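Visiting Fellows at the Saltarell Center for Public Policy: Frequently Asked Questions

Last updated September 25, 2025

Is the fellowship worth applying for?
It depends on what you think a fellowship does. If you want an office, a library card and nine months with few meetings, yes. If you expect it to turn into a faculty job, look at the record first. Former fellows do get hired, but most of them were strong candidates before they came here, and we're wary of taking credit for that.

How many people apply, and how many get in?
Last year we had 652 applications for 25 places. You'll see other programs advertise how selective they are. A low rate mostly tells you that the online form is easy to fill out.

Do I need a Ph.D.?
No. We say that every year and every year most of the class has one. Practitioners should apply, but they should know that the readers are academics and tend to like academic proposals. Hacer Güler, who chairs selection, has changed the reading guide twice to correct for this. We can't yet say it has worked.

What do the readers look for?
A question that could come out either way. Proposals that already know their findings get marked down, or should.

Should I say my project will "inform policy"?
Only if you can name the office that would use it. Almost every application contains that phrase.

Who writes my letters?
Two people who have read your work. A letter from a famous dean who met you at a reception does you no good — Erhan Polat, our program officer, can usually spot one by the second sentence.

What does the stipend cover?
Rent and groceries for one person, if you're careful. It will not cover a family in this city. Ask your home institution for a top-up before you accept, and get the answer in writing.

Do fellows teach?
They aren't required to. Some are asked to give "just one" guest lecture. You may refuse, and the offer letter says so.
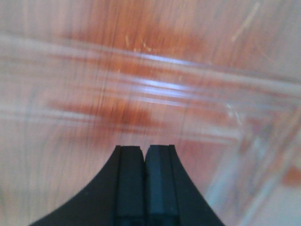
Is there a residency rule?
Yes. Fellows must be here for 70 percent of the term. We used to rely on people's word for it. We now ask for a calendar each June.

Can I see past fellows' work?
The Kamis Papers series is open to anyone. Some of it is very good. Download counts are posted beside each paper, and we wouldn't read much into them.

Will I get feedback if I'm turned down?
A short note, if you made the second round. First-round applicants get a form email. We've heard the complaints and don't have the staff to do better.

Who do I contact with other questions?
Defne Oral in the fellowship office. Please check the deadline page before you write.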